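April 30, 2022
Orhun Dağdelen

Unit 7: Sampling Without Replacement

Each draw changes the makeup of what remains. Suppose a box holds 10 tickets and 3 of them win. The chance of a win on the first draw is 3/10. If the first ticket wins and stays out, the chance on the second is 2/9.
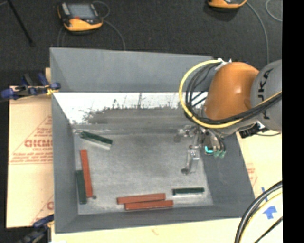
Reading time: 3 minutes

With equal numbers of two colors, the first draw is even. The second favors the color not yet taken. Work the tree diagram for two draws before trying three.

For large populations the change is small. In the Jendcombe survey of 600 households, treat draws as independent.

Read the Pelupessy chapter before the next class.

Contact: Orhun Dağdelen, Horkura Building | Back to top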